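Review of the Binby Simulation Kit for Pick and Place Work
Final report, Group 4
Saeed Naseri, Orsolya Kocsis, Bianka Hajdu
Supervisor: Setsuko Ishida
Submitted 12/7/18

1. Why we looked at this product

The department was offered a class license for Binby, a simulation kit sold by Pledora. The sales page says a student with no robot experience can "teach any arm any task" and then move the result to a real machine the same day. We were asked to find out how much of that holds up before anyone signs for a second year. None of us had used the kit before August, so we count as the audience it is sold to.

The license covers one scene builder, one arm model, a library of household objects and a recorder that saves runs for training. It does not cover the transfer module, which the same sales page treats as part of the kit. We learned this from a pop-up window.

2. Setup

Installation took two of us most of an afternoon on the lab machines. The guide is 36 pages long and a good part of it is about accounts and passwords. The section on grippers sends you to a page that did not load for us at any point in the project. Haf Jarman in the computer lab got us past a graphics driver problem that the guide does not mention.

After that the program ran without crashing, and we want to be fair about this. Scenes open fast, the controls make sense after an hour or so, and the recorder saved every run we asked it to save.

3. The bottle task

We picked one task and stayed with it: pick up a bottle and place it in a tray. The kit lists this as a beginner task. You can watch from a fixed view in the room or from a round wide view at the gripper, and the recorder can store both.
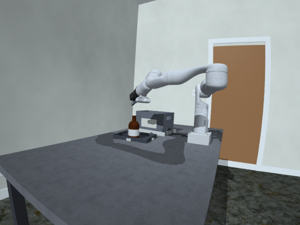
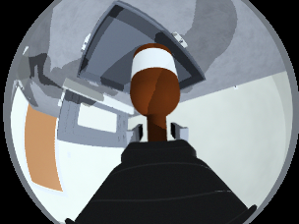
Our main complaint is with the objects, and with what a program trained on them would learn. Pledora calls the library "photoreal." We don't agree. The bottle is a plain brown shape, and the label wrapped around it is blank in both views, so a vision system gets no print or logo to work with. A real bottle has small type, a barcode, a torn corner. The crate on the table has a big off-white panel on its front with no readable text either. If the goal is to train on pictures and then work in a real kitchen or stockroom, this seems like a strange place to save effort.

The shadows are better than we expected. A wide curved one falls across the table in the fixed view, and in the gripper view one crosses the inside of the tray. Orsolya thought these were the best part of the kit. Bianka thought they were there to look good in a sales video. We did not settle this.

The round view bends straight lines near its border, as a real wide lens would. That is a good choice, but we could not find any setting for how strong the bend is, and the guide gives no numbers. Anyone with a real camera would have to match it by guessing.

4. What the kit reports

At the end of each session Binby shows a "readiness score." Ours rose every time we added runs, including one session where Saeed deliberately saved the same run over and over. The score went up 7 points. We wrote to support and got a reply saying the score reflects "dataset maturity." We still don't know what it measures, and we suggest that no one in the department quote it in a report.

The grasp itself may be too easy. With the friction setting left at its default, the bottle stayed put even when the fingers closed in places we thought were poor. Friction can be lowered, but only for the whole scene – you can't set it for one object. We had no real arm to compare against, so this is our opinion and should be read that way.

5. Cost

The quote we were shown is $2851 for the year. The transfer module is extra and the price is given only by phone. We also looked briefly at Oprea, which has fewer objects but lets you import your own labels and textures. We did not test it long enough to recommend it. A group at the Tretville campus is said to be using it, and it would make sense to talk to them first.

6. What we would do

We would not renew at this price. As a way to learn how an arm moves and how a scene is put together, the kit is decent, and first-year students would probably enjoy it. As a source of training data we don't trust it yet. If the department does renew, we would ask Pledora in writing for three things: objects with printed labels, friction set per object, and the lens numbers for the round view.

Our saved runs and the emails with support are in the group folder. The login for the kit is still under Bianka's name and needs to be changed before the next group starts.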